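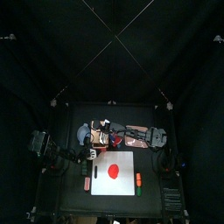 Both arms over the table, white gripper on the left, gray gripper on the right.

I have now spent two weeks comparing two grippers, which is a sentence I did not picture myself writing when I signed up for a night class in machine control. But Bakalis was clearing out its demo stock, Genalyn Estrella wanted to know which one to order more of, and I had been heard saying in the hallway that they were "probably the same." So the job was mine.

They are not the same.

The gray one is the Muvier. The white one comes from Hemomus, and it arrived with a manual that has a full page on how to open the box and half a page on everything else. I read both. The box page was better.

I put the white one on the left arm and the gray one on the right, and I swapped them halfway through, because Hưng Bùi told me that if I didn't swap them he would bring it up at every meeting until one of us retired. He was right, annoyingly. The right arm has always been a touch lazier in the wrist, and for the first week I was blaming the Muvier for it.

The test itself is not glamorous. We have the table in its black cloth cave, we have a pile of stuff from people's kitchens and desks, and we have a sheet with boxes to tick. Markers, a bottle, a cutting board, a tray, a little cardboard box with its flaps up. You pick a thing, you move it, you put it down, you tick. I did 196 runs with each gripper. I know more than I want to about how a marker rolls.

Markers first, then. I expected the Muvier to win, as it looks like something that would be good at markers - all corners and purpose. It was fine on a marker standing up. On a marker lying down it tended to come in a hair too high and squeeze the thing out sideways like a wet bar of soap. The Hemomus has a softer close and a wider mouth, and it just sort of ate the marker. No elegance at all. It dropped 7 in the whole run, and I think two of those were me leaning on the bench.

The cutting board turned that around. A flat board on a flat table is a rotten thing to ask of any gripper, and the handle slot is the only kind way in. The Muvier can get a finger into the slot. The Hemomus mostly can't, or it can if you line it up so carefully that you may as well walk over and move the board yourself. I spent a whole afternoon nudging the white one toward the corner of the board to see if it could lift from there. It could slide the board. It could turn the board. Sang Tạ watched for a bit, said it looked like a cat with a door, and went home.

The cardboard box was where I lost my temper. An open box with soft flaps gives you nothing to hold on to, and whatever you grab bends. With the Muvier on full force you get a firm grip and a box that will never be square again. There is a force setting, and it goes from one to ten, and as far as I can tell one through four are decoration. The Hemomus has a dial in the software with no numbers on it, only a picture of a feather at one end and a picture of an anvil at the other. I hated this on sight and then used it happily for days. A shade past the feather is where boxes live.

The bottle, I'm glad to say, was boring with both of them.

Now the controller, where I have complaints. Both grippers will talk to our setup, and both say so on the front of the packaging. The Hemomus did it in an evening. The Muvier did it after I found out that its driver wants to be started before the arm and not after, a fact I learned from Thảo Võ, who learned it the hard way last April and wrote it on a sticky note inside a drawer. If you start it after, the gripper will report that it is open whatever it is doing. It will be crushing a tray and telling you, calmly, that it is open. I have worked with people like that.

The cables deserve a word too. The Hemomus lead is short, and if you send the arm all the way across the back of the table it pulls at the wrist before you run out of reach. I bought a longer one. The longer one sags. Thiện Sầm suggested a clip on the second link, and now it behaves, mostly, except on one move that I have simply stopped asking for.

Price, for the people who skipped down to here: Genalyn got quoted 2346 for a pair of the Muviers with mounts, and the Hemomus pair came in under that, before you add the cable it should have come with. She would like me to name a winner so she can fill out the form. I have offered her a table with notes in the margins. She has offered me the form.

My vote, then, is one of each, same as we have it now. White for anything small or squashy, gray for flat things and anything with a hole in it. The Drikimville people run two of the same and swear it keeps the code simpler, and I'm sure it does. They also don't do cutting boards.

Next up is the wrist camera, which loses focus whenever the arm gets within a hand's width of the thing it's supposed to be looking at. I have a new lens on order and a fresh pad of tick sheets.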